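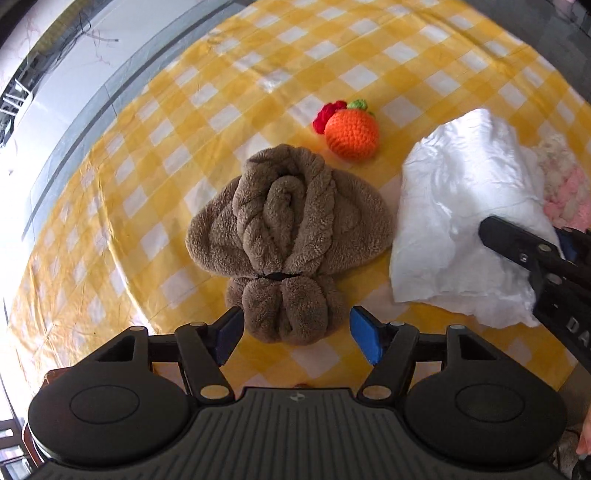
Pre-Session Checklist, Hand-Held Gripper Demonstrations
Tamley station, table 2. Checked September 6, 2024

1. Tablecloth. Flat enough that fingers do not catch. PASS
Comment: soft wrinkles in the yellow-and-white check. Acceptable under Nurusico setup sheet 21.

2. Finger pads. Both blue pads seated, no lifting at the corners. PASS
Comment: the two pads on the near gripper differ in shade. Grip test done with each.

3. Linkage pins. No side play. PASS
Comment: right tool slightly stiff. Recheck after 300 cycles.

4. Objects. Brown towel bundle with black band, crocheted fruit, plastic bag. PASS
Comment: press on the bag from the top only. Glossy folds upset the depth estimate in batch 18.

5. Operator hands. Fingertips behind the linkage at all times. PASS WITH NOTE
Comment: pinch point at the crossbar. Add label before October.

6. Cables. Clear of the operator's feet and chair. OPEN
Comment: tangled run near the window to be tied up. Figueroa to supply clips.

7. Clock sync, left and right tool. PASS
Comment: offset 33 ms, within the Trukero limit.

Item 6 to be closed before the next recording.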